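From: Manon Vachon
To: Nenadstead parents list
Subject: Re: Saturday club, which table size?

Jocelyn Chan wrote:
> We have 27 children signed up and only 15 chairs. Can we
> make 2 groups? And is the small room still too dark?

Hello Jocelyn, hello all,

Yes, two groups is better. I propose the younger ones first, then a break, then the older ones. Huguette has the key since September and she can open for both.

For the room, I asked Clifford to look at the lamps. He says they are fine but the curtains are too heavy, so we will take them down. Please bring snacks without nuts.

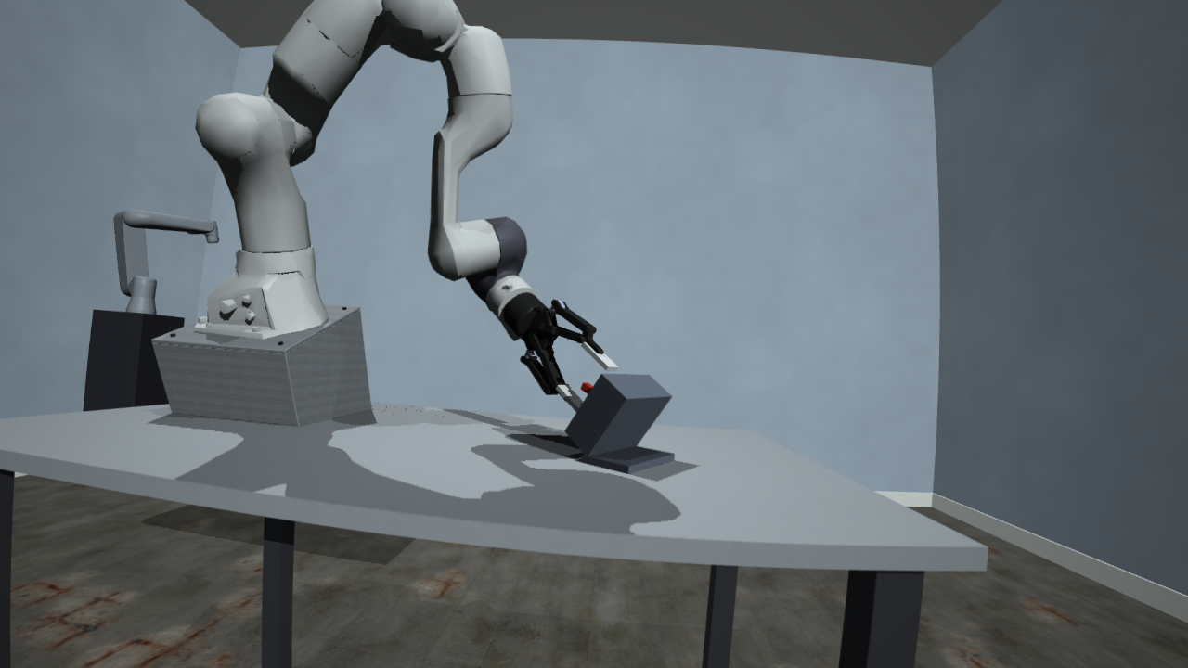
Image credit: Tanner Gill, computer rendering

I would like a light gray table top also for us, because glue is easy to see on it. Does someone know a shop that sells only the top?

Thank you,
Manon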